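Nilwood Household Task Program
Interim progress report, work package 2: garment folding
Prepared by Vaughn Quintanilla
10 Oct 2020

Summary

Work package 2 asks whether a pair of low-cost arms can fold ordinary laundry well enough to be left alone with it. For towels and T-shirts, the answer is close to yes. For anything with a hood, a zipper or a lining, it is no, and we do not expect that to change before the January review. The budget is on plan. The schedule for hooded garments has slipped.

Work completed

Both arms were remounted on the new base and recalibrated. The Kaltgate controller software was updated and the old gripper fingers were replaced with pointed ones, which pick up a single layer of cloth more reliably. We have recorded 400 demonstrations by operators, and the folding policy was trained on that set.

T-shirts laid flat by hand were folded acceptably in 80 percent of trials. A trial counts as acceptable if the sleeves are inside the outline and the stack can be lifted without opening. Garments taken straight from a basket were not attempted in this period. Spreading out a crumpled garment remains a separate problem and is covered by the Weerakoon subcontract.

Open problems

Sleeves. Long sleeves have to be brought in one at a time, and the second fold often drags the first one out again. Slower motion helps but adds to the cycle time.

Zippers. The zipper strip is stiffer than the fabric beside it. The fold line moves toward the strip and the two halves end up uneven. Grasping close to the strip at both ends reduced the error in early tests.

Hoods. A partly open hood shows its lining, and the vision module sometimes treats the lining as a second garment. Busy prints make this worse, as edges in the print are taken for edges of the cloth. 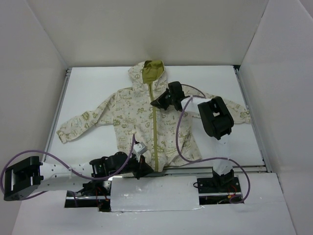

Figure 1. Printed hooded jacket laid front side up on the work surface, with one gripper over the lower hem area and the other at the upper chest.

Plan for the next period

1. Relabel the hooded garments with hood and lining as separate classes.
2. Repeat the zipper tests with the revised grasp points.
3. Run the Fevemen durability protocol on the gripper fingers.

We request no additional funds. We do request that the hooded garment milestone be moved back by 3 months. The T-shirt milestone can stand as written.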